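买夹爪之前,我们先把预算表改了四遍

八月一来,我就知道今年躲不过去了。部门里那套采集设备用得实在太久,线接了又接,换一节电池要拆半天,每次开工前光是找转接头就能耗掉一个上午。所以当Katayama那边问我们要不要一次性提交下半年的设备申请时,我脑子一热就答应了(然后就后悔了)。

先说大数。我们手上能动的钱一共够买19套手持夹爪,前提是什么配件都不加。可是哪有不加配件的呀!镜头要备用的,绑带要备用的,供电模块更是要多备几个。第一版表格我写得特别天真,只填了主机单价乘以数量,Junpei Yokoyama看完只回了我一个问号。

第二版我老老实实把线材列进去了。列到一半我开始怀疑人生:长线、短线、弯头线,每种都要分颜色,每种都有最低起订量。Plotell的报价单密密麻麻64行,我打印出来用荧光笔一行一行划,划到后来连晚饭都忘了吃。里面最离谱的是一种小接头,单个便宜得像白送,但是一包起卖1,000个。我们用到退休也用不完啊。 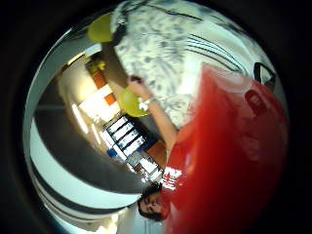
第三版改的是场地。以前做预算,我总觉得场地不花钱,反正有房间、有桌子,随便摆摆就能录。可真算起来,桌布要换,道具要补,人来了要喝水,录久了还要留休息时间。Toshiko Shibata建议我把这些单独开一栏,叫“日常消耗”,不要再塞进“其他”里。她说得对,去年我们的“其他”胖得不像话,审批的人一看就皱眉头,来回问了我三次。

另外一个我之前完全没想过的问题是手感。参数表上写的重量差不多,拿在手里却可以是两回事。Gestthorpe那款重心靠前,握着还行,举高了手腕就酸;Misthorpe寄来试用的那款轻一些,可是绑带偏硬,我戴了一个下午,虎口红了一圈。这种事情报价单上是看不出来的,所以我现在坚持一条:凡是要拿在手上的东西,没试过半天以上就不要下单。供应商嫌麻烦也没办法,试用费我宁愿自己出。

说到试用费,这里面也有门道。有的厂家试用免费,但是来回运费要你付,还得填一张特别长的表;有的收押金,退得又慢。我把它们全部记进表格最后一页,标成橙色,提醒自己这笔钱虽然会回来,可是在回来之前它就是不在账上的。上个季度我就是忘了这一点,月底对账时差点哭出来。

然后是线和电源。夹爪本体坏得其实没有想象中多,我翻了去年的维修记录,返修最多的是线,第二是供电。插头松了、线皮磨破了、模块装上去没反应,反反复复就这几样。每次停下来排查,整组人都只能干等着。这样算下来,多买几个备用模块简直太划算了!我就把主机砍掉两套,省出来的钱全部挪给线材和供电。Yasuo Uchida一开始不同意,他觉得主机数量写在申请书上好看,我跟他在走廊里争了好一会儿。

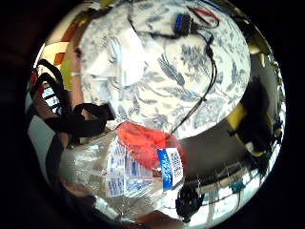

Misaki Tsuji在上一篇下面留言,劝我别一次把钱花光,先买一半,用满一个季度,再看哪种配件消耗得快,剩下那半按实际数字补。她还提醒我问清楚分批下单能不能保住同一个单价,她们组去年就在这上面吃过亏,第二批的价格涨了一截,最后只好少买。

这个建议我看完马上就去问了。Plotell的答复是可以锁价,但是第二批必须在年底前付款;Gestthorpe那边说要请示,到现在还没有下文。所以第四版表格长这样:第一批先要一半主机,线材和供电模块一次买足,绑带等试用的意见收齐了再定。小接头嘛,我问了隔壁组要不要拼单,他们也吓了一跳,不过答应分走一些,我们总算不用抱着一整包过年了。

还有一件事写在这里当备忘:保修期从发货那天算起,可我们每次收到货都要先在仓库里放一阵子才拆。我打算到货当天就全部开箱通电,哪怕加班也要测完。去年有一套放到过保才拆,通电没反应,那笔维修费花得我心疼到现在。

表格周四交。要是你们那边也在用手持夹爪,欢迎告诉我绑带都买的哪一种,软一点的优先,我的虎口谢谢你们。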